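Chapter 9
Small Claims Between Neighbours and Traders

9.1 What this chapter covers

Most civil disputes in England and Wales never reach a judge. Those that do are usually about modest sums of money: a deposit that was not returned, a job that was paid for and not finished, a fence put up in the wrong place. This chapter deals with how such a claim is started, how it is defended and what happens at the hearing. Enforcement of a judgment is left to Chapter 10.

By the end of the chapter you should be able to set out the steps in a small claim in order, explain who has to prove what, and draft a short letter before claim. You should already have read Chapter 2 on the difference between civil and criminal liability, as the terms used there are not defined again.

9.2 The parties and the burden of proof

The person who brings the claim is the claimant. The person it is brought against is the defendant. Either may be an individual, a partnership or a company. A sole trader can be sued in his or her own name, with the trading name added after it.

The claimant must prove the claim on the balance of probabilities. In other words, the judge must find it more likely than not that the facts are as the claimant says. If the evidence on each side is equal, the claim fails. Students often carry over the criminal standard by mistake, and marks are lost for this every June.

Documents usually matter more than memory. A receipt, a dated message or an ordinary household item bought from the trader may settle a point that two witnesses could argue over all morning. Where goods are said to be faulty, the claimant should keep them and not try to mend them before the other side has had a chance to inspect.

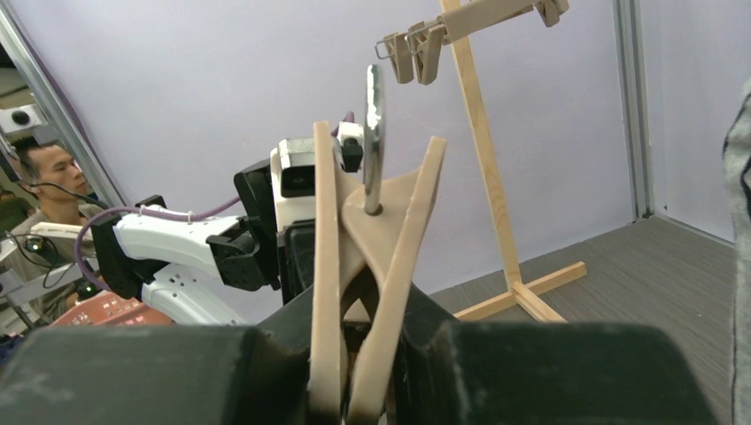
9.3 Before a claim is issued

The court expects the parties to have tried to settle the matter first. The claimant should write to the defendant, say what is claimed and why, and give a reasonable time for a reply. A party who ignores this stage may be penalised in costs, even on the small claims track, if the judge finds the conduct unreasonable.

Consider the following facts, which are used throughout the chapter. Lenni Eskola rents a shop unit in Skuvthorpe. He pays Welden Joinery £109 to repair a display shelf. The shelf gives way 9 days later. Welden says that it was overloaded. Eskola says that nothing on it was heavy, and that the brackets were never fixed to the wall.

Eskola's letter should identify the contract, state the breach and put a figure on the loss. It should not threaten to report Welden to the police, as no offence is alleged. Note that the loss may be more than the price of the repair if stock was damaged when the shelf fell.

We return to the letter in 9.4, and to Welden's possible defences in 9.6.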